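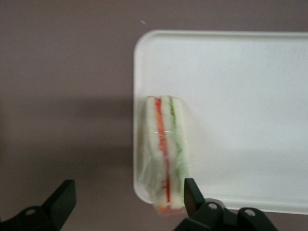
I promised to write up the spending for the packing table once the second order was paid, and it was paid last week, so these are my notes. They are mostly for Savita, who has to do the same thing for her site next year, but anyone planning a small two-arm setup may get something out of them.

We asked for quotes in June. Nevholm and Futden both answered. Futden was cheaper on the arms but charged separately for mounting and for the second controller, and by the time I had added those in, the gap was small. We went with Nevholm and took the longer service plan.

The arms were the easy part of the budget, one line each. What I got wrong was everything that goes around them. My first sheet had a single row called "accessories" with 356 euros in it. The real figure was 825. Most of the difference went on spare fingertips, cable and aluminum profile. If you are starting a sheet of your own, give each of those its own row.

Fingertips deserve some thought. A wrapped sandwich is soft and the plastic slides, and a bar or a bottle wants a different grip. Ľubomír wanted one set for everything. I wanted two. We bought two sets and a spare of each, and I would do it again.
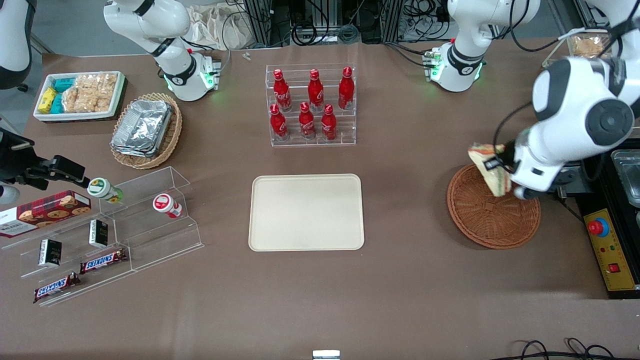 Containers were the other thing I underestimated. I had planned on trays only, all the same size. Annick pointed out that the customers use baskets too, and a basket has a higher side that the gripper has to clear. We bought a mix. They cost very little each, but order extras at the start, because the shop we used (Ďurica) took 11 days to deliver the second lot and we had no other supplier lined up.

Also put stock on the sheet. Snacks and drinks get handled over and over and the wrappers wear out. Sandwiches have to be replaced most often. I now set aside a small monthly amount for this and treat it like printer paper.

Things I left out on purpose: a second table, a label printer, and the Cunska software license. The license is priced per seat and we would need 10. I'll look at it again when the service plan comes up for renewal.

Savita, the full sheet is in the shared folder. The tab you want is the second one. The first still has my old numbers in it.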